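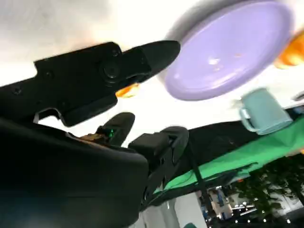

Plato lavanda y taza verde azulado pálido de la serie Folmont.

Folmont - vajilla de uso diario, plato y taza
Fabricante: Asten
Distribución: Zenstead

Descripción
La serie Folmont se compone de un plato redondo de perfil bajo y una taza cilíndrica con asa. Las dos piezas se venden por separado o en juego. El color es uniforme en toda la pieza y puede presentar ligeras variaciones de tono entre lotes. Para reposiciones en comedores o cafeterías se recomienda indicar el número de lote del pedido anterior.

Plato
Forma circular, fondo plano y borde elevado en todo el perímetro. El borde retiene salsas ligeras y facilita el agarre con una mano. Color de catálogo: lavanda. Apilable con otros platos de la misma serie.

Taza
Cuerpo cilíndrico de plástico que se estrecha gradualmente, acabado mate y asa en forma de C. Color de catálogo: verde azulado pálido. El interior es algo más oscuro que el exterior. No se suministra con tapa.

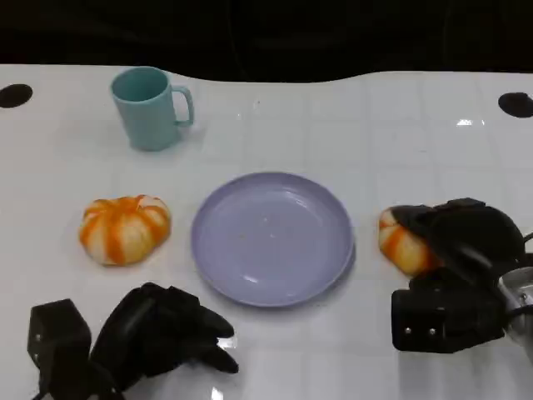 Taza y plato sobre superficie blanca. Los dos objetos con forma de calabaza no están incluidos.

Uso y limpieza
Lavar a mano con agua templada y detergente neutro antes del primer uso. Se admite lavavajillas en la bandeja superior, programa corto. No emplear estropajo metálico ni productos con cloro: el acabado mate de la taza se marca con facilidad y el daño no es reparable. Ninguna de las dos piezas es apta para horno ni microondas.
Las manchas de té o café se retiran con bicarbonato disuelto en agua. Dejar actuar, aclarar y secar con paño suave.

Almacenaje
Apilar los platos boca arriba, sin intercalar piezas de otras series. Las tazas no son apilables; se guardan en estante o colgadas del asa. Evitar la exposición prolongada al sol directo.

Suministro
Referencia del juego: Folmont 200
Caja completa: 100 platos o 100 tazas, sin mezcla de colores
Pedidos de más de 2,000 unidades: consultar plazo - la producción se programa por lotes

Piezas compatibles
La bandeja Diệp admite un plato y una taza Folmont. Se pide con referencia propia y no forma parte del juego. El plazo de entrega de la bandeja puede diferir del indicado para la vajilla; en pedidos conjuntos se envía todo al completarse la última partida.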